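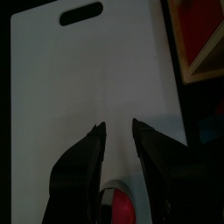
White cutting board, handle end up

March 19, 2025

I gave up on my old sourdough schedule in February. It had me feeding the starter at 6 in the morning and again before bed, and I was throwing away more flour than I baked. Gualtiero De Luca, who taught the evening bread class I took in Plilstead, told me to keep the starter in the fridge and feed it once a week. I've done that since, and the bread is the same. Maybe a little more sour.

My recipe now makes one loaf with a total dough weight of 906 grams. I mix it after dinner, fold it 3 times over the evening, and leave it on the counter overnight. The kitchen is cold, so it can sit until I'm up. In summer I'll have to change that.
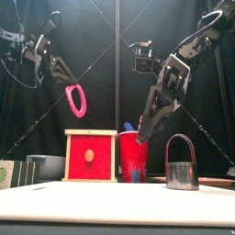 Shaping is still my weak spot. I use too much flour on the counter and the seam won't close. Gualtiero wets his hands instead and uses almost none. I tried it and got dough up to my wrists — he says that stops after a few loaves.

I bake in a covered pot for 40 minutes, then take the lid off until the crust is dark. I used to pull it early because I was afraid of burning the bottom. A baking sheet on the rack below fixed that.

Next I want to try some rye. The Sorrentino store carries a coarse one, but the last two times I went they were out. If they don't have it this week I'll order a bag and split it with my sister.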